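Why Are Cucumbers Bumpy? The Strange and Watery Life of a Salad Favorite

Bite into a slice of cucumber and listen. CRUNCH! Then comes that cool, fresh taste that makes you think of summer picnics and cold drinks. Cucumbers seem like pretty simple things, don't they? They're green, they're long, and they sit in the fridge waiting for somebody to make a sandwich.

But there is so much going on inside a cucumber! They have secret relatives, they grow on plants that climb with tiny springs, and they were on dinner tables long before anybody had a fridge. Grab a snack (you can guess which one) and let's find out more.

Fruit or Vegetable?

Let's start with a question that can start a big argument at lunchtime. Is a cucumber a fruit or a vegetable?

If you ask a cook, the answer is vegetable. Cooks put cucumbers in salads, and hardly ever in pies. If you ask a botanist (that's a scientist who studies plants), the answer is fruit! To a botanist, a fruit is the part of a plant that grows from a flower and holds the seeds. Slice a cucumber across and look at the middle. See all those flat, pale seeds? Each one could grow into a new plant if it were left to ripen all the way.

Tomatoes, peppers, pumpkins and green beans are fruits in the same way. So both people in the argument are right, and they can go back to eating lunch.

Meet the Family

Cucumbers belong to the gourd family, and what a family it is! Pumpkins are in it. So are zucchini, watermelons, cantaloupes and those funny hard gourds people put on the porch in the fall. Next time you cut open a melon, smell it and then smell a cucumber. You may notice they are a little bit alike.

People have been growing cucumbers for a very long time. The wild ones came from the lands around India, near the Himalaya mountains, and they were small and very bitter. Farmers kept saving seeds from the plants they liked best, year after year, and slowly cucumbers got bigger and much nicer to eat. Traders and travelers carried the seeds west and east, and today there are cucumbers growing on every continent where people farm.

A Plant with Springs

Cucumber plants are vines. Their stems are too floppy to stand up by themselves, so they either sprawl along the ground or climb. And they are terrific climbers!

Look closely at a cucumber vine and you'll see thin green threads sticking out from the stem. These are called tendrils. A tendril waves slowly through the air until it touches something, like a string or a fence or even another plant. Then it starts to wrap around. Once it has a good grip, the rest of the tendril curls up into a coil, just like the spring in a pen, and pulls the whole vine closer. On a windy day those springs stretch and bounce, and the plant doesn't get torn loose.

You can try this if you have a plant at home. Put a thin stick next to a young tendril in the morning and look again at 2 in the afternoon. It may already be holding on!

Flowers That Need Visitors

Before there can be a cucumber there has to be a flower. Cucumber flowers are yellow and shaped like little stars, and most plants make two kinds. The male flowers make pollen, a fine yellow dust. The female flowers have something special behind the petals -- a teeny, tiny baby cucumber, already the right shape!

That baby cucumber won't usually grow unless pollen gets from a male flower to a female flower. Who carries it? Bees, mostly. A bee pushes into a male flower looking for nectar, gets dusty, and flies off to the next flower, leaving some dust behind. If a female flower only gets a few visits, its cucumber might grow up crooked, or fat at one end and skinny at the other. (Some greenhouse cucumbers can grow with no pollen at all, and those ones have hardly any seeds.)

After that, things happen fast. A cucumber can be ready to pick in 9 days or so after its flower opens, if the weather is warm. Gardeners who go away for a weekend sometimes come home to giants hiding under the leaves!

All About Those Bumps

Now let's talk about skin. Run your finger down a cucumber and you might feel that it's smooth, or you might feel lots of little lumps. It depends on which kind of cucumber you've got. Some kinds have been grown over the years to be sleek and shiny, and others are as knobbly as a toad.

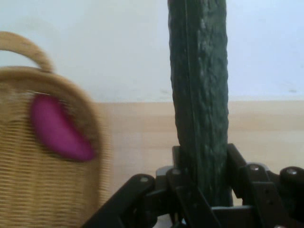 Bumps all over! Look for the pale flecks on the dark green skin.

When a cucumber is very young, it can have a small spine on each bump, a bit like a stiff hair. Spines can be white or black, and on some kinds they are truly prickly! Scientists think that spines helped wild cucumbers keep hungry animals away while the seeds inside were still growing. By the time the cucumber reaches the store, most of the spines have rubbed off, and only the bumps are left.

The green color comes from chlorophyll, the same stuff that makes leaves green. Leave a cucumber on the vine too long and the green fades to yellow or orange or even brown. The skin gets tough, the seeds get hard, and it doesn't taste good anymore. It's perfect for saving seeds, though.

Mostly Water

Here comes the most surprising part. A cucumber is more than nine-tenths water! If you could squeeze every drop out of one that weighed 1000 grams, you would be left with a sad little pile weighing less than a slice of bread or two.

So why doesn't it slosh? The water is locked up in millions of tiny rooms called cells. Each cell has a wall, and the water pushes out against that wall the way air pushes out on a balloon. All those tight little cells packed together make the cucumber firm. When you bite, the walls burst, and that's your crunch!

A cucumber that has been forgotten at the back of the fridge loses water bit by bit. Its cells go slack and it turns bendy. Yuck.

Have you heard someone say "cool as a cucumber"? It means staying calm when things get exciting. All that water takes a while to warm up, so the inside of a cucumber can still feel cool on a hot June day after the air has warmed up.

Try It: The Shrinking Slice

You need one cucumber, some salt, two small plates and a grown-up to help with cutting.

Cut a few slices, all the same thickness. Put half of them on the first plate and half on the second. Sprinkle plenty of salt over the slices on the first plate and leave the others plain. Wait 14 minutes.

What do you see? The salty slices should be sitting in a puddle! Salt pulls water out through the walls of the cells, and scientists call this osmosis (say it: oz-MOH-sis). Pick up a salty slice and bend it. Now bend a plain one. Which one snaps?

Pickle makers use this same trick. They put small, bumpy cucumbers into very salty water, and the salt draws some water out and seeps in. Friendly bacteria go to work and make the water sour, and a few weeks later you have pickles. Every pickle you have ever put on a burger started out in one of these jars, or in a jar of vinegar, which makes things sour much faster.

Words to Know

Botanist: a scientist who studies plants.
Cell: one of the tiny parts that living things are made of.
Chlorophyll: the green stuff in plants that catches sunlight.
Osmosis: the way water moves through a cell's walls toward the saltier side.
Pollen: a fine dust made by flowers, needed for making seeds.
Tendril: a thin, curly thread that a climbing plant uses to hold on.

Next up in our garden pages: why do onions make you cry?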